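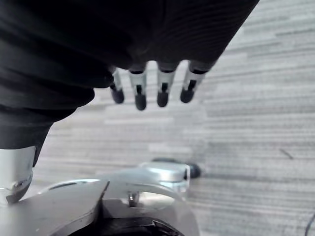

Do you need to book for the Kokkonen open day at Stulluvbridge? Booking isn't needed, just turn up and sign in at the desk, but the bathroom rooms fill up after lunch.

Went on August 3, 2019. Parking a pain, walked from the Nakel end. Grey striped carpet on the way through, nice and quiet underfoot. Eskil Strömberg did the welcome, bit long, then left us to wander.

Straight to the bathrooms as ours is the one that needs doing. Favourite by miles was the grey one. Thick marbled top, white basin set into it, black tap, dark cabinet with no handles and clear floor underneath so you can get a mop in. Toothbrush and toothpaste stood in a mug, which is exactly what happens at home whatever you buy. Liked the little black shelf with the gold rail too. Want one.

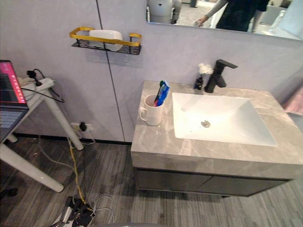
The grey vanity, with flower and pink towel.

Asked about prices. Shelf is 60 pounds, the unit about 2551 before fitting. Hmm. Kiklow do somthing similar but I havent seen it in the flesh. Coffee was free, biscuits gone by the time we got there. Next open day is in October, will take the tape measure.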